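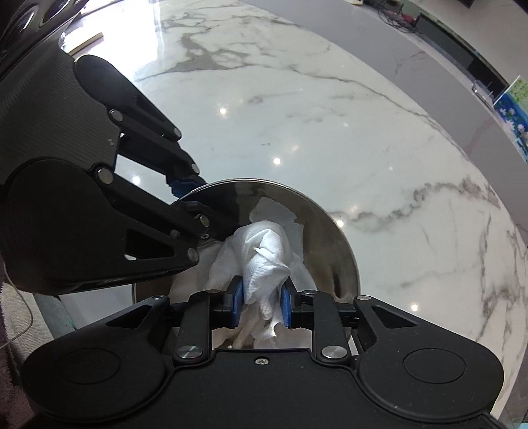
Paper towels and a steel bowl on the marble.

From the Kitchen Drawer: Bowls, Again

I promised in September that I was done writing about mixing bowls, and I lasted until the holidays. What got me was a message from Delyth Hughes, asking how to get that cloudy bluish film off the inside of stainless steel. She'd scrubbed hers with the green side of a sponge and now she had the film plus scratches. Oh, Delyth. I've done exactly that (twice, same bowl) and I can still see the swirls when I whisk eggs in it.

So, the film. Most of the time it's minerals from hard water, and our water on this side of the hill is very hard. You can wash a bowl perfectly well, set it upside down on the rack, go to bed, and wake up to a bowl full of chalky dots. Soap won't shift them. White vinegar will! I pour a little on a folded paper towel and go around the inside a few times, starting at the bottom and working up to the rim, then rinse with warm water and wash as usual. If the spots are old ones I lay the damp towel right over them, leave the whole business alone while I make coffee, and then wipe.

One big warning before anybody gets going. If you have marble counters, do the vinegar part in the sink. Vinegar etches marble and there's no wiping that off afterward. Iestyn Kneath has a dull ring by his stove from a jar of pickles, and he keeps a fruit bowl parked on it now. Dry the outside of your bowl before it goes anywhere near the stone, too.

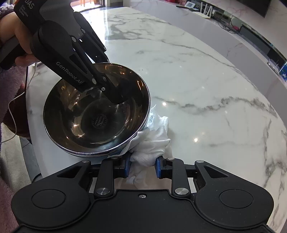

Drying is where I've changed my ways this year. I used to give a bowl one quick turn with whatever dish towel was hanging on the oven door, and then I'd complain about streaks. Dish towels that have been through the dryer with softener sheets leave a greasy haze on steel, and I was months figuring that out. Now I tip the bowl toward me, get the light on the inside, and go over it with something plain and white. A really shiny bowl is like a mirror in there, and every smear shows up once it's tilted. Don't skip the middle of the base, either. If yours has a little round black maker's stamp down there, like this one, go gently over it with a soft cloth and leave the scouring powder in the cupboard. I rubbed half the lettering off my old Probert that way and now I couldn't tell you what size it is. Then do the rolled rim last. Water loves to sit under a rolled edge, and it'll run down your nice clean side five minutes after you've put the towel away.

Paper or cloth? I asked at the cookbook swap and got an earful. Trevor Staniforth is all for paper, the thick quilted kind, and says he gets a better shine with a crumpled sheet than a flat one. I think he's right about the crumpling. It gets down into the curve where a flat sheet just skates over. Hywel Rosser won't have paper towels in the house and uses squares cut from an old pillowcase, 19 of them at last count, which he boils. I go back and forth. Paper for anything oily, cloth for the final polish, and if I'm tired, whatever's closest.
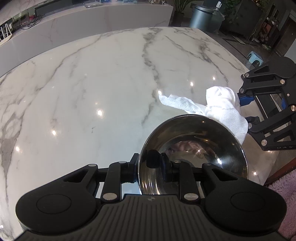

The oily bowls deserve a word of their own. If you've been rubbing butter into flour or tossing salad, wipe the bowl out with a dry paper towel before it ever sees water. You'll use half the soap and your drain will be happier. I did this with all the cookie bowls last week and had the washing up finished in 30 minutes, with the radio on and a cookie in one hand for a good part of it.

Rainbow marks, by the way, come from heat, so you may see them if you melt chocolate over a pan. Same vinegar, same soft wipe, and they fade right out. Scratches are forever, I'm afraid. Delyth, keep the scratched one for bread dough and let the pretty one come to the table.

Next time I'm moving on to baking sheets (really!), and Ieuan Yorath has offered up his worst one for me to practice on. If you have a pan that's blacker than his, bring it to the January swap and leave it on the table by the coats with your name taped to it.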